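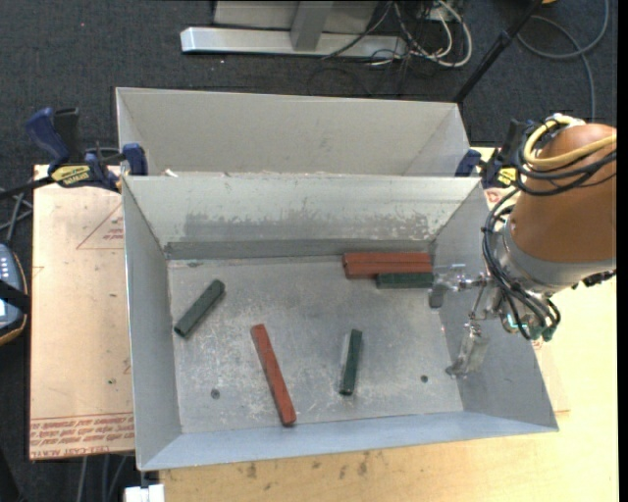

灰色の金属の箱と、赤と緑の積み木。底は傷だらけである。

積み木を色ごとに分けて片づけましょう、という助言を、私はもう何年も信用していない。

収納の本を開くと、たいてい同じことが書いてある。種類で分け、色で分け、ラベルを貼り、浅い引き出しに並べる。並べたところを真上から撮れば、たしかにきれいだ。だが、その引き出しが三週間後にどうなっているかを載せた本を、私は一冊も持っていない。

写真の箱の中では、赤い積み木と緑の積み木が勝手な方向を向いている。斜めのものがあり、横になったものがあり、奥のほうでは赤いのが二本らしく並んでくっついている。整理の専門家なら手を出したくなるだろう。私には、積み木の置き場としてこれで足りているように見える。欲しい一本が上から見えて、手が届く。それ以上の何を箱に求めるのか。

昨年の二月、知人のセバスティアン・サパタ(Sebastián Zapata)に勧められて、Floltisという仕切り付きの収納箱を買った。彼は片づけについて熱心に書く人で、文章はうまい。仕切りは全部で16。色と長さの組み合わせで入れる場所が決まる仕組みで、説明書には「元の場所が決まっていれば、戻すのは一瞬です」とあった。

一瞬ではなかった。長いものは長い区画に、短いものは短い区画に、しかも向きをそろえなければ蓋が閉まらない。うちの子どもは二日で飽き、三日目からは私が夜の九時に緑の短いのを探していた。サパタに言うと、習慣になるまで続ければいいのだと返ってきた。この手の理屈はずるいと思う。うまくいかないのは必ず続けなかった側の責任になり、箱の設計は決して責められない。

分類に意味がないとまでは言わない。ねじなら分ける。薬は当然分ける。間違えると困るものだからだ。けれども赤い積み木と緑の積み木を取り違えて困る人がいるだろうか。困らないものまで分けておくのは、見た目の趣味である。趣味なら趣味と言えばいいのに、「考える力が育つ」などと効能をつけて売るから疑いたくなる。

同じ疑いは素材にも向けておきたい。最近は金属の箱が「一生もの」として売られていて、Michalíkの店にもずいぶん並んでいた。丈夫なのは認める。ただ、金属だから美しく古びる、という宣伝文句には首をかしげる。写真の箱も、奥の壁の広い範囲がこすれて黒ずみ、底には擦り傷がいくつも走っている。これを味と呼ぶか汚れと呼ぶかは見る人の都合で、私には単なる擦れに見える。擦れていて構わない。積み木を入れる箱なのだから。

音の話も、売り場ではあまり聞かない。木の積み木を金属の箱に放り込むと、うちでは隣の部屋まで響いた。朝の六時にそれをやられると、一生ものという言葉の重みが少し変わる。布を敷けばいいとダルド・アクーニャ(Dardo Acuña)が教えてくれたので敷いてみたが、布はすぐ丸まって隅に寄った。アクーニャの家では今も敷いているそうだ。本当だろうか。

箱を二つ使う方法なら、まだ分かる。写真でも同じような灰色の箱が奥にもう一つある。私は二つあるときは、一つに入れて、一つを空けておく。使う分だけ空いたほうへ移し、終わったら戻す。赤用と緑用に割り当てた時期もあったが、赤だけがあふれて緑の箱に余裕があるという、ばかばかしい状態が続いたのでやめた。色の配分は、遊ぶ側の都合に合わせてくれない。

こう書くと、散らかったままでいいのかと必ず言われる。床に散らばっているのは私も嫌だ。踏むと痛い。しかし箱の外に出ているのと、箱の中で乱れているのとは別の問題で、片づけの本はこの二つをわざと混ぜているように思える。混ぜておけば、仕切りがもう一組売れる。

Floltisの箱は今、仕切りを全部抜いて使っている。抜いた板は捨てるのも惜しく、押し入れに立てかけてある。向きはそろえていない。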